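Data collection and annotation > Manipulation
Thread: Clear-the-table set, where to end the episode
Started December 2021

r_elidrissi
Posts: 60

We're collecting teleoperated episodes for a tidy-up policy. The operator picks a piece of rubbish off a table, carries it to a lined bin beside the table and lets go. Multi-finger hand, wrist camera, joint positions and commands logged through Cendora, one language instruction per episode. We have 190 episodes for the bottle instruction and I'd like to settle the protocol before we go on to the target of 2000 across all instructions.

The approach segment is not giving us trouble. Bottles on their side are the majority case, and I've asked operators to bring the thumb in toward the neck end and then close the fingers from the far side. That keeps the approach direction consistent enough that the early checkpoints reproduce it.
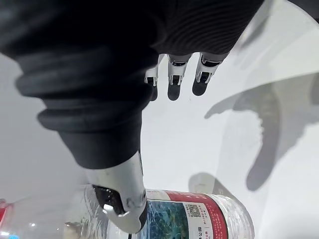 What does give us trouble is the end. At present the operator presses the pedal to stop recording when they consider the task finished. Jade stops as soon as the fingers open. Bello stops after the arm has gone back to the ready pose. I've got episodes from the same afternoon under the same instruction where the last segment differs by several seconds, and the policy has picked up both habits. Sometimes it opens over the bin and freezes there with the hand in the way of the next pick.

Two questions.

a) Do you end on release or on return to ready?
b) If you end on return, do you trim afterwards or train on the whole thing?

Cameras and joint states are resampled to a common clock before export, so please leave synchronization out of it unless you think it's the cause.

darlene.n
Posts: 2207

a) Return to ready, always. If the policy is going to be chained with another pick, the hand has to leave. You can't recover behaviour that was never recorded.

b) Train on the whole thing, but mark the boundary. One phase label per timestep is cheap if you do it while the operator is still in the chair, and expensive a month later.

On the freezing: check how many near-stationary timesteps you have after release. Operators pause there to look. If a good share of your frames show an open hand above a bin with a zero command, the policy has learned that an open hand above a bin means zero command. We had this on the MacDonald project and it went away when we dropped stationary runs longer than half a second, in the release phase only. We left the pauses before grasp closure alone.

bello_o
Posts: 190

I'm one of the operators mentioned above. For the record, I was following the January sheet, which says "return to ready pose before pedal". I don't know which sheet Jade has.

Also, half a second is too short a threshold for this hand. The fingers open slowly and the wrist is stationary while they do it. If the filter looks only at the arm command it will cut frames in which the fingers are still moving.

darlene.n

Agreed, the filter has to look at hand joints as well. I should have written that.

jarsenault
Posts: 60

I've got the sheet from the Menus repo, which says "stop when the object has been released". Both are in circulation. I'll pull the older one, but somebody has to decide which one is the older one, as neither has a version on it.

I'd still argue for ending on release. The return motion is a solved problem. We have a planner for it. Every second of return recorded by hand is noisy, and it varies more between operators than anything else in the set. Bello comes back over the top, I come back low and to the side. Why teach a network to imitate the average of those?

chantal_c
Posts: 2207

I'd side with Jade if the planner knows where the liner is. Ours didn't. It took the short path out and the fingers dragged through the bag on the way. A thin liner stands up past the rim in places and its shape changes every time somebody replaces it, so it isn't in the collision model. Operators avoid it without being told to.

The compromise we use: operator records release plus a vertical clearance, then pedal. Planner takes over from there. You define clearance as fingertips above the highest part of the liner, judged by the operator on the wrist view.

A separate concern, as Radwa has posted a wrist view. Are all the bottles the same product? Printed labels with a QR code and a lot of fine text are very strong features at that distance. If every positive grasp has that label under the fingers, I'd want to know what the policy does with an unlabelled bottle before collecting any more.

r_elidrissi

Fair question. The bottle instruction is dominated by one product at the moment, yes. It's what gets drunk in this building. Other instructions (cup, wrapper, napkin) are more mixed.

I had a look through the carry and release segments after reading Chantal's post, and the label is prominent there as well.

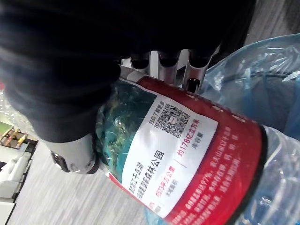 Wrist view with the fingers on the shoulder of the bottle, blue liner to the right. The QR code and the larger label text are legible.

I don't have a measurement of how much it matters. I can mask the label region in a validation subset and compare predicted actions against the unmasked version. If the difference is small I'd leave it as is and add other bottles gradually. If it's large we stop and go shopping.

chantal_c

Masking is a weak test. A grey rectangle is also out of distribution, so you won't know which effect you're measuring. Peel the labels off a few bottles and run the policy.

Peeled bottles are worth recording anyway. Clear plastic on a white table is the difficult case and you will meet it.

darlene.n

I disagree with Chantal on the order. The mask test costs one evening and no operator time. If predictions don't move under a grey rectangle, the label isn't carrying the policy and you've saved yourself the peeling. If they do move, run the physical test. A weak test that comes back negative is still informative.

chantal_c

Negative, yes. My bet is it comes back positive and then you've learned nothing.

bello_o

Request from the chair: if we're doing peeled bottles, please can somebody else peel them. The glue ends up on the fingertips and then the bottle doesn't drop cleanly on release, which puts us back where this thread began.

jarsenault

Back to the episode end. I can live with Chantal's version. I'd want the phase definitions written so that two people marking the same episode land within a few frames of each other. Last time "carry" began at first contact for one of us and at lift-off for the other.

Does Clokon export the phase marks as their own channel, or do they go into the episode metadata? I remember them being metadata only, in which case per-timestep labels have to be rebuilt on import.

r_elidrissi

Metadata only in the version we have. Rebuilding on import is about ten lines, I've already got it for the cup set.

Draft definitions follow. They apply to every instruction where the target is the lined bin. Please argue with the wording and leave the numbering alone, the import script depends on it.

1. Approach
Begins at the first non-zero arm command. Ends at first contact between any part of the hand and the object. If contact is lost and regained, the phase continues until the contact that leads to the lift. Repositioning nudges count as approach.

2. Grasp and lift
Begins at contact. Ends when the object is clear of the table. A bottle being rolled or dragged has not been lifted. If the operator drops it back on the table, mark the episode "retry" and carry on recording, don't press the pedal.

3. Carry
Begins when the object is clear of the table. Ends when the fingertips are over the opening of the bag. "Over the opening" is judged on the wrist view: fingers pointing down with the liner rim visible beyond them. Items already in the bag, such as a cup, are permitted and should be left there. We want variation in fill level. Replace the liner only when it's full or torn.

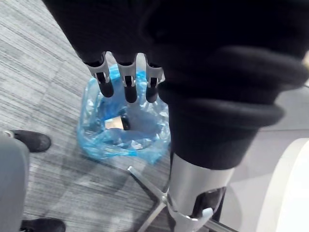

4. Release
Begins when the fingertips are over the opening. Ends when the object is no longer in contact with any part of the hand. If it comes to rest on the rim or on the floor, mark "missed" and keep the episode.

5. Clearance
Begins at loss of contact. Ends when all fingertips are above the highest part of the liner. Pedal here. The arm should be moving upward when the pedal is pressed, do not stop first.

Stationary filter: phases 4 and 5 only, computed on arm and hand joints together, threshold to be decided.

darlene.n

Phase 4 will miss the case where the object sticks to the liner and the hand at the same time, but I'd not write a rule for it. I'd strike "do not stop first" and say "press while moving". Operators read the last three words of any instruction.

Keep the "missed" episodes out of the training split until you've decided what they're for. They're useful to a success classifier. They are not useful to a cloning loss.

bello_o

Item 3, people standing beside the bin. Our feet end up in the wrist view when the hand is looking down at the floor. Are those episodes usable or do we redo them?

r_elidrissi

Usable. There will be people standing next to the bin in deployment too. Only redo if someone reaches into the bag during recording.

Changed the wording in 5 as per Darlene. "Missed" goes to its own split.

jarsenault

Both old sheets are gone from the repo. The new one has a version number in the header. I'll re-mark my share of the existing bottle episodes against these definitions. The ones I ended on release have no phase 5 at all, so they'll carry an empty interval there. Radwa, check that your import doesn't choke on a zero-length phase.

r_elidrissi

It does. Fixing it now.

chantal_c

Post the label result when you have it, whichever test you run first.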